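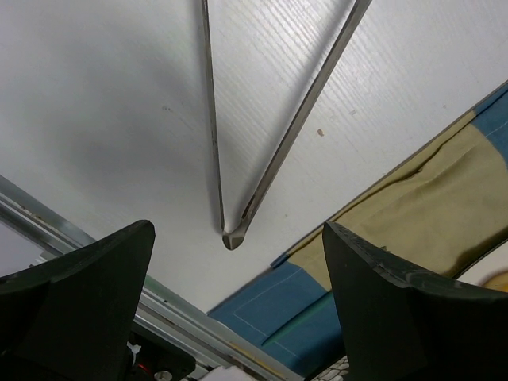
The Long Life of Kitchen Tongs

Few objects in the household are used as often, or considered as seldom, as a pair of tongs. They turn, lift, serve and retrieve. They are kept in a drawer for years, replaced only when lost, and rarely mentioned in the manuals that accompany the pans they are used with. The Gondomeo Museum of Household Work has devoted its winter display to them, under the title "Two Arms, One Point," and the exhibition makes a sound case for a closer look.

The display occupies a single long gallery on the upper floor of the museum. It brings together 100 pairs, most of them donated by households in the surrounding district after a public appeal in April. The museum asked for tongs that had been used, and accepted them in whatever condition they arrived. Labels record the household task for which each pair was kept and, where the donor could supply it, the year of purchase. Many donors could not.

A Simple Form

The basic design has changed little. Two lengths of metal meet at one end and open toward the other. In some pairs the arms are formed from a single bent strip, and the metal itself provides the spring. In others the arms are made separately and joined at a pivot, often with a coil between them. The first type has fewer parts to fail and is easily cleaned. The second opens wider and returns to position more firmly, but food residue tends to collect at the joint.

Narrow tongs are the subject of the second section. These are suited to work in which a broad scalloped end would be clumsy: turning thin slices of fish, lifting herbs from oil, or placing a garnish. The workshop at Gruvside, which closed in 2000, produced narrow tongs for hotel kitchens and later for home use. Nine of its patterns are on view. The earliest are plain, while the later ones have slots cut in the arms to reduce weight.

Marks of Use

The curators have left the surfaces of the donated pieces as they found them, apart from ordinary washing. Small specks, dulled edges and patches of discoloration are treated as part of the record. Wear often differs between the two arms of the same pair, and the accompanying text suggests that this reflects the habit of resting the tongs on one side.

Visitors are invited to handle a selection of modern pairs at a table near the exit. The contrast in stiffness is considerable. A light pair closes with almost no effort and suits delicate work, but it will twist under a roast. A heavy pair holds firmly and tires the hand over the course of a long meal.

Care and Storage

A printed guide, prepared with the kitchen supply firm Besson, is available at the front desk. Its advice is practical. Tongs should be washed by hand where there is a pivot, dried with the arms open, and stored flat. Pairs made from a single strip should not be forced wider than their natural opening, as the bend may lose its spring. Light rust on plain steel may be removed with a paste of baking soda and water, followed by a thin coat of cooking oil.

The guide further recommends that households keep two pairs, one for raw food and one for cooked, and that they be different enough in shape to be told apart quickly.

The exhibition opened on Dec 9, 2022, and will travel to the Himstead Library when its run at Gondomeo is complete. Donations of tongs are still being accepted at the museum's front desk during opening hours.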